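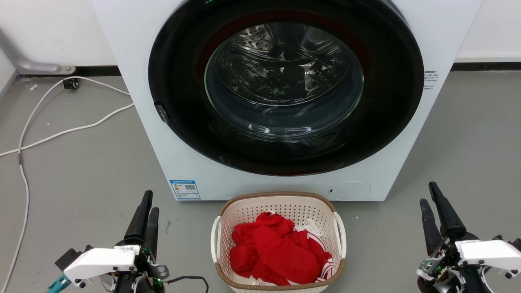

A reader at Mukitska wrote in to say that a gripper comparison without a washing machine in it is a catalog with opinions, and that anyone can pick up a block. I have been stung by better insults, but few have cost me as much bench time. The block went back in its drawer. The laundry came out.

I had spent most of the winter on the kind of test that flatters everybody. You put a cube on a mat, you tell the arm where the cube is, and the arm picks it up 66 times in a row while you drink coffee and fill in a table. The Bornora fingers did it. The Gazi fingers did it. A pair of salad tongs on a decent wrist would have done it, and at a better price.

Cloth is another matter. A crumpled red garment in a basket has no corners worth the name, no fixed width, and no interest in your model of it. White stripes along an edge are a gift to the camera, which will happily lock on to them, and a trap for the planner, which assumes that a stripe it can see is a stripe it can lift. Two fingers close on a fold. The fold belongs to something at the bottom of the heap, and now you are lifting the lot.

So I have come around to a view that will not sell many grippers, which is that we compare the wrong part. Makers quote grip force. Reviewers repeat it, me included, up to the October roundup that I would like you all to forget. Yet in every laundry run I have botched, the fingers held on beautifully. They held the wrong thing, or held the right thing at an angle that put a knuckle into the rim of the door. I would trade a good deal of that force for a wrist housing that stuck out less.

The Gazi pair is the stronger of the two and has the thicker tips, so it takes hold of a sleeve the way a bouncer does. The Bornora tips are thin enough to slide down beside the basket wall, and they bend a little when they hit plastic, a thing the data sheet lists as a fault. I'd pay extra for it. On the basket handles the ranking flips, and the Gazi wins without trying.

Then there is the controller. Hirkovska's box has 2000 steps of finger position, and I have used perhaps 6 of them. What I wanted was a way to tell both arms that the cable on the floor is there every day and should stop being a surprise. That took an afternoon and a forum post in a language I don't read.

People will say that a washing machine is too messy to be a fair test, that light slides around on the door glass and no two piles lie the same way. All true, and I have said it myself, usually just after a bad run. But the buyer's house is full of glass and piles. A score earned on a mat tells her how the thing behaves on a mat, and she doesn't own a mat.

My own ranking stands at Bornora first for cloth, Gazi first for anything with a handle, and the cube retired. The Mukitska reader has since written again, asking about fitted sheets. I have not replied.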